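Two evenings with Idis, and a red room

I've been promising an update on Idis for ages, so let's have one! For anyone new, Idis is my tidying-up project. The plan is to build a small rail-mounted arm that lives beside the telly at home and puts things back where they belong. The real arm is in bits at the Dirnine workshop, waiting on a set of joint brackets, and I got tired of waiting. So for the last fortnight I've been working on the part that doesn't need any brackets at all: the simulation.

I was a bit snobbish about simulators before this. I'd tried one a couple of years ago, spent a whole weekend getting a cube to sit on a plane without sinking through it, and went back to my soldering iron. Sowmya Kurian from the workshop talked me round. She said to stop modelling my own half-finished arm and start with a ready-made Franka model, get the reaching right on that, and swap mine in afterwards. Best advice I've had all year. I had something moving on the first evening!

The second evening went on furniture. You can lose hours to this, I warn you. I wanted a proper living room, with enough clutter that the arm has to think about where it's going — a big black television on a low cabinet, a tissue box, a few bits and pieces lying about, a table and chair behind. The walls came out a very deep red and I've decided I like them. My own are magnolia. 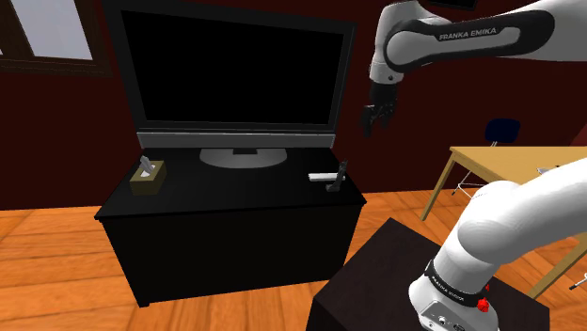

The cabinet top is the awkward bit, and it's awkward in my real living room for the same reason. There isn't much clear space to come down into, and the television is a huge flat thing that the planner has to treat as a wall. My first attempts went straight through the screen. I'd set the collision margin to 2 mm, which was far too brave, and then overcorrected so badly that the arm wouldn't go near the cabinet at all and just sulked in the corner.

What sorted it was splitting the move in half. It now goes to a waiting point well above the cabinet, stops, checks, and only then comes down. It's slower, but it's so much easier to see what has gone wrong when something does. I left it running overnight with the objects shuffled each time, 1212 tries in all, and came down in the morning to 264 failures. I was delighted! Most of those were the thin objects, where the fingers close slightly too high and pinch nothing. The tissue box hardly ever gives trouble (it's a nice chunky shape, though I don't yet model the tissue bending, so I may be in for a shock).

Next job is the grip height. Sowmya thinks I should use the Nseir depth sensor that's been in my drawer since August, and fake its noise in the simulator first. I'd rather try a simple fixed offset before adding another cable to anything. We'll see who's right, and I suspect I know.

After that comes the rail. I've got a 600 mm length from Indirberg that's a touch shorter than I wanted, so I need to find out whether the arm can still get to the far end of the cabinet from there. At least now I can check that from the sofa before I drill any holes. If anyone has a tidy way of mounting a rail to a plasterboard wall, please leave me a comment, I'd love to see it.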